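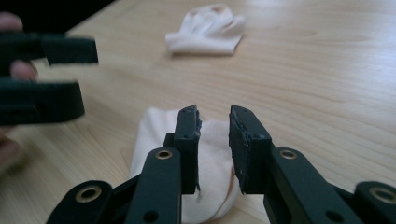 Daylight on a pale wooden tabletop, with a dark green gripper in the foreground.

The little moon with the big secret

Ask planetary scientists which world they'd visit first and most will pick something glamorous, with rings or volcanoes. The team at the Odstead Observatory would pick Ploltero, a lumpy chunk of ice and rock that most of us had never heard of until this spring, and after an afternoon of listening to them I'm ready to pack a bag.

Ploltero is what they call their favorite target, an icy body 649 kilometers across that circles the sun far out beyond Neptune. It has been on the charts for years as a faint dot. Then in March it slid in front of a distant star, and everything changed!

When a small world crosses a star, the starlight blinks out for a few seconds, and the length of the blink gives you its width. Odstead had telescopes spread across 9 sites that night, from the dark hills above Plotstead down to the coast at Fahy (where fog nearly ruined the whole thing). The main blink came right on schedule. But the Fahy telescope caught 2 more, short and shallow, one on each side.

Those extra dips look a lot like a ring. Rings around small bodies are rare, and for a long time the textbooks tied them to giants like Saturn, so you can imagine the noise in the control room when the light curve came up on the screen at four in the morning. Someone spilled a full pot of coffee over the logbook, and the stains are still there.

The team is being careful. A thin shell of dust could make a similar pattern, and so could a pair of tiny moons sitting in just the right places. To sort it out they need another crossing, and Ploltero is generous this year: the orbit predictions show up to 3 more good ones before winter, two of them visible from Plotstead.

What I love most is how much of this can be done with modest equipment. The Fahy telescope would fit in the back of a station wagon. It has a good camera, a very accurate clock and a patched tarp for rainy nights, and with that it may have found a ring billions of miles from home. The next crossing comes a little after midnight, low in the south, and the tarp is already folded by the door.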